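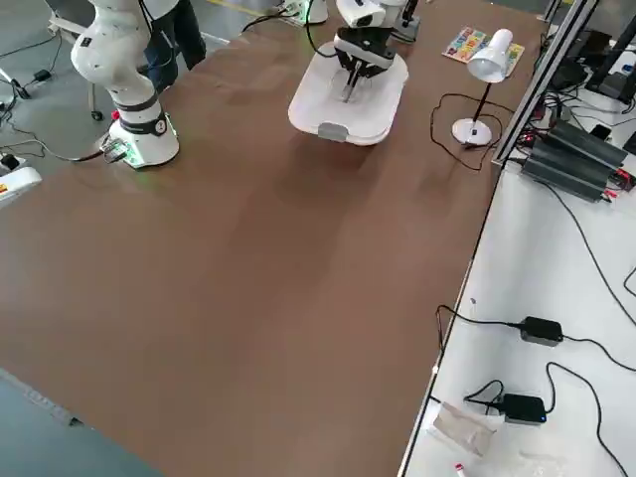

Abb. 3: Arbeitstisch mit weißer Schale, Tischleuchte und farbigem Puzzlebrett; rechts der weiße Beistelltisch mit Netzteilen.

4.2 Ablageorte und die Frage der Ordnung

Die Ordnungsforschung geht gern davon aus, dass sich aus der Lage der Dinge auf einer Fläche ablesen lässt, wozu die Fläche dient. Hulme hat daraus ein Schema mit 17 Kategorien abgeleitet, das wir in der Vorstudie Trostel übernommen haben. Wir halten es inzwischen für zu großzügig. Der Tisch in Abb. 3 müsste nach dem Schema zugleich als Schreibplatz (Leuchte), als Spielfläche (Puzzlebrett) und als Sortierplatz (Schale) gelten. Dass das Leuchtenkabel locker um den Fuß liegt, würde Shirley Hulme als Zeichen vorläufiger Aufstellung werten. Belegen lässt sich das an einer einzelnen Aufnahme nicht. Auch die dunkleren Schlieren auf der braunen Platte sagen über Häufigkeit oder Art der Nutzung wenig.

Schwerer wiegt ein zweiter Einwand. Von den 249 kodierten Aufnahmen der Reihe Skelirham wurden 50 doppelt kodiert, und in 20 dieser Fälle wichen die Urteile gerade bei Behältern voneinander ab. Strittig war meist, ob ein Behälter als geschlossen gilt, wenn der Deckel zwar aufliegt, aber nicht bündig sitzt.

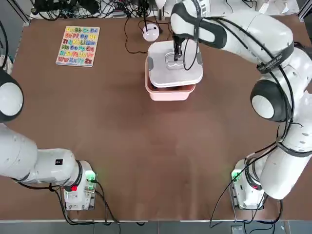
Das Schema kennt hier nur »offen« und »zu«. Ein schief aufliegender, vorn leicht angehobener Deckel wie der hellgraue auf der rosa Aufbewahrungsbox fällt durch dieses Raster – und ob er gerade aufgesetzt oder abgenommen wird, bleibt ohne die Nachbaraufnahmen offen. Brunner schlägt eine dritte Stufe »aufliegend« vor. Wir haben sie probeweise eingeführt, sehen darin aber vor allem eine Verlagerung des Problems, solange unklar ist, ab welchem Spalt sie greifen soll.

Beim Alphabetbrett war die Kodierung einfacher, da die Buchstaben in Reihen von Aa bis Zz liegen. Im Korpus Tukus wird eine solche Reihung ohne weitere Prüfung als »aufgeräumt« gezählt. Damit wird allerdings die Vorgabe des Bretts gemessen, kaum das Verhalten der Personen.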